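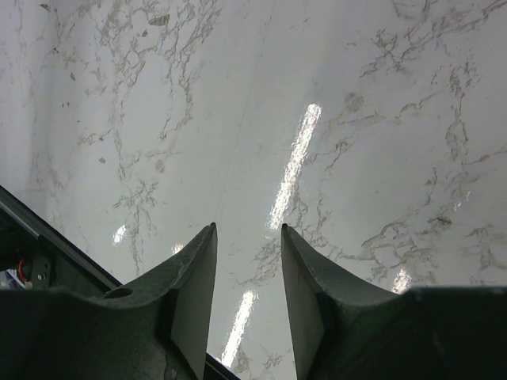
Section 4. Placing and Starting the Hallora Dehumidifier

The Hallora 309 is intended for laundry rooms, basements, and other indoor spaces where damp air collects. Its performance depends largely on where it stands and how freely air can move through the rear grille. Place the unit on a firm, level floor that can bear its full weight when the water tank is filled. Tile, sealed concrete, and polished stone are all suitable. On a glossy floor with gray and brownish veining, such as the marble shown, a small spill may be difficult to see, and the area beneath the tank should be checked by hand each time the tank is emptied.

4.1 Before You Begin

Remove all packing tape, including the strip that holds the float inside the tank. Stand the unit upright for at least two hours before connecting it to power. If it has been carried or stored on its side, leave it upright overnight.

CAUTION: Do not use an extension cord or a power strip. Do not place the unit within reach of a sink, tub, or shower.

4.2 Positioning the Unit

1. Choose a location away from curtains, shelving, and heating vents.
2. Leave 64 centimeters of clear space behind the rear grille and above the top outlet.
3. Lift the unit by both side handles. Do not drag it, as the casters may mark stone or wood.
4. Lock the two front casters.
5. Close windows and outside doors in the room to be dried.

NOTE: The casters supplied with units sold before May do not lock. Use the rubber wedges in the accessory bag — one under each front caster.

4.3 First Start

1. Slide the empty tank into the unit until it clicks.
2. Plug the cord directly into a grounded wall outlet.
3. Press POWER. The display shows the current room humidity after a short delay.
4. Press the arrow keys to select a target. The factory setting is 61 percent.
5. Press FAN to choose Low or High.

The compressor may take several minutes to start. A low hum and an occasional gurgle are normal.

4.4 Laundry Mode

Laundry mode runs the fan on High and ignores the target humidity. It is meant for clothing that has already been spun or wrung out. Knitwear that could stretch on a line should be dried on a flat rack, with sleeves and folds opened out so that air can reach the cloth.

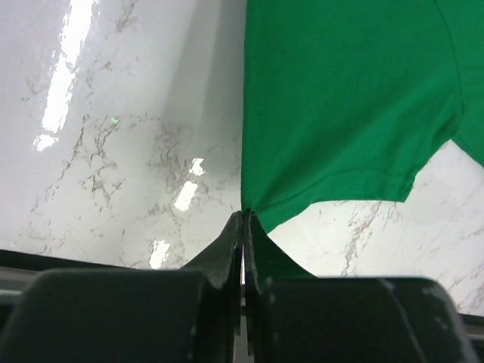
Figure 2. Green garment with soft folds in the fabric.

1. Place the drying rack in front of the unit, clear of the top outlet.
2. Press and hold MODE until the shirt symbol appears.
3. Turn the garments over once during the cycle.
4. Press MODE again to return to normal operation.

CAUTION: Never lay clothing on the unit itself. A covered outlet can cause overheating and will void the warranty.

4.5 Emptying the Tank

When the tank is full, the unit stops and the display shows code 476. Remove the tank with both hands, pour the water into a drain, and wipe the float before putting the tank back. The water must not be used for drinking or for pets.

If the code remains after the tank has been emptied and replaced, unplug the unit and refer to Section 7, Service and Repair.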